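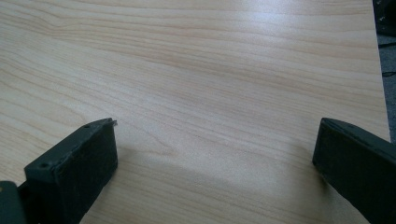 Wood grain

Wood grain is the pattern and direction of the fibers in a piece of wood. The word is used in more than one sense. It can mean the lines seen on a cut surface, the way the fibers run along a board, or the texture of the wood as felt by hand. Woodworkers often use "figure" for the decorative look of a surface and keep "grain" for the direction of the fibers.

Formation

In regions with a cold season, a tree adds a layer of wood each year under its bark. Wood formed early in the growing season is usually lighter and less dense than wood formed later. The contrast between the two produces the rings seen on the end of a log. When the log is sawn lengthwise, the same rings show up as lines, bands or arches. Many tropical trees grow all year and have faint rings or none.

Effect of sawing

The way a log is cut has a strong effect on the surface pattern. Plain-sawn boards are cut at a shallow angle to the rings and tend to show wavy lines and tall, pointed arches. Quarter-sawn boards are cut close to a right angle to the rings and show narrow, nearly straight lines. They also shrink and swell less across their width. Veneer peeled from a turning log has a broad, wandering pattern not found in sawn lumber.

Types

Straight grain runs parallel to the length of the board. Spiral grain winds around the trunk and can cause boards to twist as they dry. Interlocked grain changes direction from one group of layers to the next and is hard to plane cleanly. Curly grain has fibers that rise and fall in short waves, and is valued for furniture and musical instruments.

Working with grain

Wood splits easily along the grain and is much stronger along its length than across it. A plane pushed against rising fibers may tear the surface. Sanding across the grain leaves scratches that become plain once stain is applied.

Imitation

Painted imitation of grain, called graining, is an old trade. The painter lays a thin glaze over a pale base coat and draws brushes, combs or rags through it while it is soft. Grain patterns are also printed on paper for decorative laminates. A printed design repeats at a fixed interval, and the repeat may be noticeable on a large floor.

See also

Growth ring
Lumber
Quarter sawing
Veneer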